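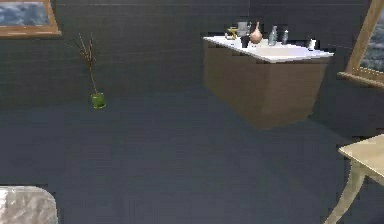

dry_run_dan wrote: Before you touch the calibration again, put an indicator on the column. If the arm is low on the right side and fine on the left, I'd want to know the column is standing straight before I believed anything the software says.

Reading time: 7 min | 14 comments | 3 shares
Print | E-mail

**pallet_knife**
OK, that's a fair first reply, but let me put the whole setup down so people have it in one place.

The cell is one Jornell arm on a lift column, bolted to a steel base plate, with a Bergeron two-finger gripper. It works a bathroom vanity. The job is to pick small things off the counter, hold them clear while a wipe tool goes through, and put them back. The same room is built in Hirkwood, and every new motion gets run there before it goes to the real arm. The sim room has the bottles and the copper-pink vase and so on along the back of the counter, and the real counter gets laid out to match.

In Hirkwood everything is fine. On the real arm, picks at the left end are fine and picks toward the right end come in low. The last one over on the right, the small white bottle with the dark cap, is the worst. The fingertips touch the counter before they close and I get a force stop. It started in April, went away after I redid the hand-eye calibration, and now it's back.

Plate to counter edge is 347 mm in both. Column height for the job is 650 mm above the plate. I've checked both with a tape.

**slowjog**
A tape is no good for this. How low is low?

**pallet_knife**
Between 2 and 3 mm at the right end. Almost nothing at the left.

**slowjog**
Then it's a tilt. A bad gripper offset would put you low everywhere.

**mrs_torque**
Not always. If the tool offset is wrong in the sideways direction and the wrist turns as it goes along the counter, you get an error that grows toward one end. Does the wrist keep the same angle for all of the picks?

**pallet_knife**
No, it turns. The approach is angled in more on the right so the forearm clears the picture frame on that side.

**mrs_torque**
Then you can't rule out the tool yet. Do a pivot test. Put a pointed pin in the gripper, touch it to a fixed point, rotate the wrist in place and see if the tip wanders. Ten minutes.

**dry_run_dan**
I still say column first. The pivot test is done with the arm standing on the column. If the column moves while you do it you'll be chasing two things.

**mrs_torque**
A leaning column doesn't spoil a pivot test. The whole arm leans with it. It only spoils it if the column is moving during the test, and then he has a much bigger problem than 3 mm.

**dry_run_dan**
Loose bolts do move during a test. I have seen plenty of them.

**halfbridge**
Different question. Where does the counter height in Hirkwood come from? Did you measure the real one and type it in, or is it whatever the room came with?

I ask because that counter has a raised rim. If you measured to the top of the rim on one and to the flat part on the other, you're off by the height of the rim before you begin. It won't explain left versus right but it would explain why there's no margin.

**pallet_knife**
Measured and typed in. To the flat part. I think. I'll check it.

**halfbridge**
"I think" is how I lost a set of fingertips.

**slowjog**
Also look at how the clear bottles get picked. If you're using the depth camera for height on those two, stop. Clear stuff on a white top gives you bad numbers and they change with the light. Take the height from the counter and use the camera for x and y only.

**pallet_knife**
Already doing that for the clear ones. The white bottle uses camera height though.

**slowjog**
Make it the same as the others. White on white isn't much better.

**mrs_torque**
I don't agree with that part. White plastic reads fine on most depth cameras if you keep the exposure down. If he takes camera height out now, he hides the fault and still has a crooked arm. Leave it alone until you find the cause, then change it if you want to.

**slowjog**
I'd want the cell running. He can look for the cause with the cell running.

**mrs_torque**
With fingertips hitting the counter?

**slowjog**
They wouldn't be hitting it, that's the point of taking the height from the counter. But fine.

**pallet_knife**
Spent Saturday, November 9, 2024 on this. Cell powered down and locked out for the mechanical part. In the order I did it:

1. Indicator on the column, two faces. It leans toward the right end of the counter. Not much, but enough to see without trying.
2. Four base bolts. Front left and back left were at the torque on the sheet. Front right was a little under. Back right turned by hand.
3. Took the back right bolt out. The washer under it was dished and the plate had a ring worn into it. There was also a shim under that corner that I don't remember putting in, and it had walked partway out.
4. Cleaned the plate, new flat washers on all four corners, new shim the full size of the foot. Torqued in a cross pattern, in three steps.
5. Indicator again. Straight on both faces.

Then the pivot test. The tip wanders just under half a millimeter. So there's a tool error too, only a small one.

dan was right and mrs_torque was also a bit right.

**dry_run_dan**
Put a paint mark across each bolt head and the plate. Then you can look at it from the door.

**mrs_torque**
Half a millimeter is more than I'd accept on that gripper. Check the adapter between the wrist and the Bergeron. There are two dowel pins, and if somebody has put it back with one missing it will bolt up fine and still be off.

**pallet_knife**
One dowel missing. I have no idea how long. Found a new one in the Ollis spares drawer, same diameter, a little longer, so I cut it down. The pivot test is now too small for me to see.

**halfbridge**
And the counter?

**pallet_knife**
Yes, yes. In Hirkwood it was set to the top of the rim. On the real one I'd measured to the flat. Fixed it in the sim.

**halfbridge**
Thank you.

**coldstart_9**
Coming in from a search. We run the same arm on the same column and our service sheet says to check base bolts every 100 hours of motion for the first while, then less often. Does yours say that? What was the counter on the controller when you found it loose?

**pallet_knife**
Sheet says the same. I did the first check and then went by the calendar, which was my mistake, the cell sat idle for a stretch and then ran long days. Hours since the last check were 219.

**coldstart_9**
OK so not crazy. Ours were loose at the second check too. We went to wedge lock washers.

**dry_run_dan**
Wedge lock washers on a plate with a worn ring won't do you much good. They need a flat face.

**coldstart_9**
Our plate was new.

**slowjog**
What did you do about the calibration after all that? Every hand-eye result you had was taken on a leaning column with a loose tool.

**pallet_knife**
Threw it out and redid it. Order was: column, bolts, dowel, tool center point, hand-eye, then the counter plane. For the counter plane I touched off at three spots on the flat, left end, right end, and one near the front edge on the left. Stayed out of the basin.

After that I ran the whole pick list in Hirkwood with the new numbers, then on the real arm at quarter speed with nothing on the counter, then with everything on it. Right end picks close at the right height now. No force stops so far.

**mrs_torque**
Save the old calibration file somewhere before you forget. If it ever drifts again you can compare the two and see which way it went.

**pallet_knife**
It's overwritten.

**mrs_torque**
Well, save the new one.

**slowjog**
One more on the sim side. You said the right end approach is turned in to clear the picture frame. Is there a picture there on the real wall?

**pallet_knife**
No, bare wall. It's only in Hirkwood.

**slowjog**
Then turn off collision on it and bring the wrist in straight. You'd get the same wrist angle for every pick and one less thing to go wrong.

**halfbridge**
Or hang something on the real wall and leave the motion alone. If the arm ever goes to a room with a frame or a mirror by the counter, he'll want that approach.

**slowjog**
That's a lot of trouble for a room he doesn't have.

**pallet_knife**
Leaving it as is for now. I've changed enough this week. Bolt check is on the controller as an hour alarm, set to 100, and the paint marks are on. I'll post the indicator readings when it comes due.

14 comments | E-mail this thread | Print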